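3. Sorting Station Layout

3.1 Background

The Tretura workshop handles returned small parts that arrive mixed together in cartons. When we started in October, sorting was done on whatever bench was free, and parts were often put back in the wrong carton. Our group was asked to plan one fixed place for the work and to write down how it should be used.

3.2 Table and surroundings

Cường Lã measured the space and compared two tables from the workshop store. The first had a dark top with a woodgrain pattern, and small black washers were hard to see on it. The second had a white top. We chose the second. It is 78 cm high, which suited both of us for standing work but was a little low for our supervisor.

We placed the table against a plain wall. The earlier spot faced the Pirnano shelves, and Trinh Mạc found that she kept looking up at the labels there while sorting. Moving also freed the walkway to the door.

3.3 Bin position

We tried the bin at the back edge, at the left corner and near the middle. At the back edge, parts had to be carried over the ones still waiting on the table, and some were dropped on the way. The left corner worked for Cường but was awkward for Trinh, who is right-handed. With the bin nearer the middle, it could be reached from either side, so we kept it there for the rest of the trial.

3.4 Trial

We sorted a batch of 236 parts with the old layout and the same batch with the new one. The number of misplaced parts went down from 9 to 2. Both of those were spacers that differ only in thickness, and a layout change would not help with them. A gauge would.
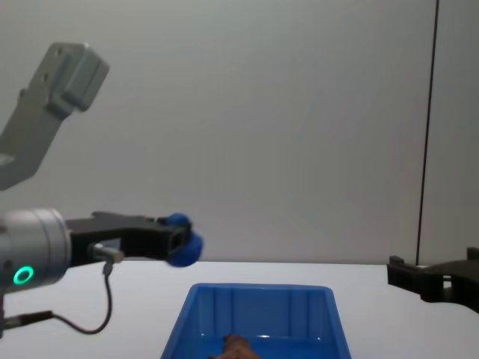 Figure 2. The white table against the gray wall.

3.5 Remaining problems

The seam in the wall collects dust and should be sealed. The Zusivix cartons are too wide to stand beside the bin, so they stay on the floor for now. We plan to repeat the trial with a batch of 700 parts once the spacer gauge is ready.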